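Hikel Clothing Exchange: progress report to the Abeysekara Fund
Second reporting period, 29/07/2026
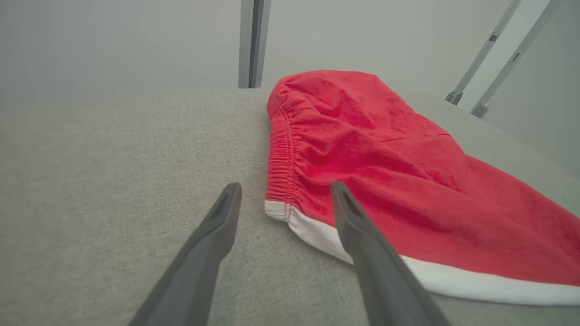

Summary

The exchange has run from the ground floor at Cerkeck Street for the whole of this period. Families bring in children's clothes that no longer fit and take home the next size up. There is no charge and no sign-up form at the door. We opened for 53 sessions against a plan of 48, and spending is within the approved budget apart from one line, explained under Money.

Work done

The back room was painted and the shelving put up in March. We had planned to buy new shelving but took used units from a shoe store that was closing. They are deeper than we wanted, and small sizes get pushed to the back, so baby clothes now go in shallow bins on the bottom two shelves.

Sizing has been the main job. Labels from different makers do not agree, and many items come in with the label cut out. We now sort by measured waist and length and mark each item with a colored tag. The chart is taped inside the closet door and a copy is attached to this report.

We started a summer sports rack at the request of two schools in the district. Shorts and T-shirts go out quickly. Swimwear and cleats are asked for often and we rarely have them.

The Fimton site

The second site at Fimton opened nine weeks later than planned. The lease was ready on time but the fire door had to be replaced before the public could come in, and the first door delivered was the wrong width. Fimton has now held 17 of the 53 sessions. Attendance there is lower than at Cerkeck Street. The bus stops running early in the evening, and we have moved the late session to the morning.

Money

Rent, heating and insurance came in as expected. Laundry is over by 35 percent. We budgeted for washing only items that looked as though they needed it, and changed to washing everything after parents asked about it. The extra cost was covered by the saving on shelving. We would like to move that amount between budget lines and ask for your approval in writing.

Problems

Winter coats take up too much room in the warm months. We have looked at a storage unit, but the price is high for what we would keep in it. Donations of adult clothing continue in spite of the sign, and one session a month is partly lost to bagging them up for the thrift store.

Next period

Back-to-school sessions at both sites in August.
A second washer at Cerkeck Street, if the transfer is approved.
A short survey at Fimton on opening hours.
School uniform collection points at the two district schools.

The final accounts for this period will follow once the June laundry invoice has been corrected.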